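School meal times and afternoon attention: early results from Stengate

Moving lunch forward by 20 minutes doesn't sound like much of an intervention. But for the 241 pupils who took part in our Stengate study, it seems to have gone along with a real lift in how well they held their attention in the afternoon, and we're delighted to be able to share the first findings with readers of this newsletter.

The study was led by Dr Sơn Lã, who has been interested in the link between eating patterns and learning ever since his own teaching days. Half of the classes kept their usual lunch slot. The other half ate earlier and had a longer break outdoors before lessons began again. Everyone then did the same short listening and sorting tasks in the middle of the afternoon, once a week for a whole term.

Pupils in the early group made fewer slips on the sorting task, and the gap was widest among the youngest children. The listening task told a less tidy story: scores rose in both groups over the term, probably as the children got used to it. Sơn is careful about this. "We can't yet separate the meal from the extra time outside," he says. "Both changed at once, and teachers tell us the fresh air matters every bit as much."

That question is exactly what the next round is for! From January, the Lacerda schools will join us, with one group getting the earlier meal, one getting the longer break and one getting both. We have room for up to 55 classes, and the response from head teachers so far has been wonderful. Several have already offered to move their timetables around to fit us in.
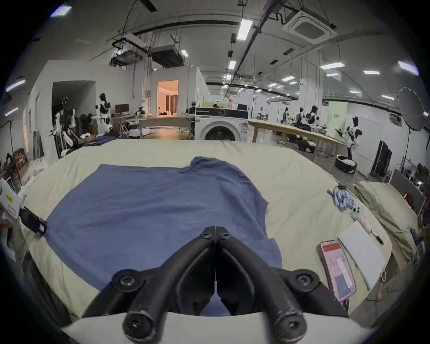
Khải Châu

Parents have been asking what taking part would mean for their children. Very little changes from day to day — the tasks last a few minutes, no names are kept with the scores, and any child can sit out whenever they like. Families also fill in a short food diary, on paper or on a phone, covering breakfast and any snacks on the way to school.

The full Stengate results are being written up now, including the teacher interviews, which are a lovely read in their own right. If your school would like to hear more about the Lacerda round, reply to this newsletter with the name of the school and the year groups you have in mind, and Sơn's team will send the information pack.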